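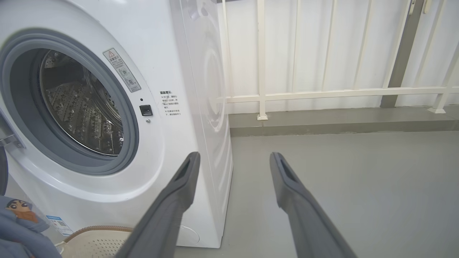 Washer with the door open: gray gasket, steel drum, latch slot on the right of the front panel.

Front loader smells musty and leaves gray marks on light clothes – where do I start?

Posted by sadska_flat in Laundry and Utility

Front-loading machine, came with the apartment. All the labels are in Chinese and there is no manual. For the last month it has had a musty smell when the door is opened in the morning, and light shirts come out with small gray smears, usually near the hem. Colored clothes may have them too but I can't see it.

I run everything at the lowest temperature with liquid detergent and softener. There is a round cover low on the front which I have never opened. I have wiped the inside of the drum and it looks clean. Is this the gasket, the drum or the drain? I would like to do things in the right order before paying for a service call. Also, can anyone tell me what the block of text on the front says? The heading is 温馨提示.

Posted by Zesholm

The heading means "friendly reminder" or "kind notice". It is a standard heading and tells you nothing about the model. Point a phone translator at the lines under it. From what I can make out they deal with opening the door and the operating state of the machine, so read them before you touch anything.

As for the smears, a clean-looking drum does not rule much out. Residue collects in the fold of the gasket and on the outer tub, which you can't see from the door. I would work in this order:

1. Switch off at the wall and close the water tap.
2. Pull the lip of the gasket toward you and wipe inside the fold all the way round. The bottom is the worst part. Use a cloth with warm water and dish soap. Check for hair, coins and drain holes blocked with lint.
3. Put a shallow tray and an old towel under the round cover. On most front loaders that is the drain filter. If there is a small hose behind it, drain through that first. Then unscrew the filter slowly – two turns, let the water run out, tighten, empty the tray, repeat. Mine gave up 2 liters.
4. Rinse the filter, feel inside the housing for loose objects, refit it and check for drips.
5. Run the hottest cotton cycle empty, with washing machine cleaner or powder detergent. Not both.

Then stop using softener for a few weeks. Softener and cold washes together leave a waxy film, and gray smears are usually pieces of it. Powder at a warm setting once or twice a month keeps it down.

Leave the door open between loads. Take wet clothes out the same day.

Posted by ladthorpe_b

Just use vinegar. Works every time.

Posted by Manole

I would not use vinegar regularly. Some manufacturers advise against it on account of the rubber, and it does little for softener film.

One addition to the list above: take out the detergent drawer and look at the roof of the compartment it slides into. Mine was black up there, and the smell stayed until I had gone over it with an old toothbrush. If the smears continue after two hot cycles, look at the load size. A packed drum does not rinse properly whatever you put in the drawer.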